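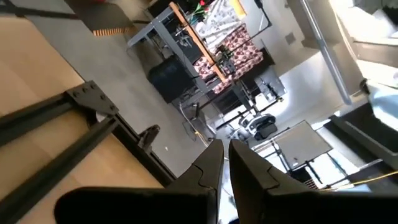
Drostia G2 fingertip set, reviewed after 14 weeks

The G2 is a replacement set of tapered tips for parallel grippers, sold in pairs with screws and a short gauge bar. We bought ours through Wasidach to replace the flat pads on a bench arm, where the old tips were too broad to pick up small parts lying close to a rail. The arm has a camera at the wrist, so tip shape matters twice: once for the grip and once for what is left of the view.

Fitting

Allow 20 minutes for the first change. Power the arm down, open the fingers by hand and clean the seat on each one before the new tip goes on. The curved seam between tip and finger body should close evenly along its length. On our set the left one did not, and a burr on the seat had to be taken off with a fine stone. Drostia's leaflet says nothing of this. It is also vague on screw torque – "firm" is the word used – so we went by the figure for the old pads.

Setting up

Re-zero the gripper with the tips just touching, then back off to the working gap. The gauge bar is good for this and is the best thing in the box. The tool length must then be entered again in the controller. Cleiton Lacerda, who looks after our arm, also redoes the camera offset every time, and his readings drifted less than mine.

Black slotted rails along the table edge make a handy check. Drive slowly to a rail, stop short, and compare the tips with the slot from both sides. Any twist in the fitting shows up quickly.

In use

The set has now done 351 logged hours. Grip on thin, stiff parts is much better than with the pads. Cloth is less certain, and the tips can mark soft plastic at full force. Wear is slight and even. I found 2 loose screws at the first monthly check and none after a drop of thread lock.

The Skilura tips are cheaper and come with a proper torque table, but they are wider and hide more of the view. The G2 stays on our arm. Spare screws are sold separately and take nearly a month to arrive, so order them with the set.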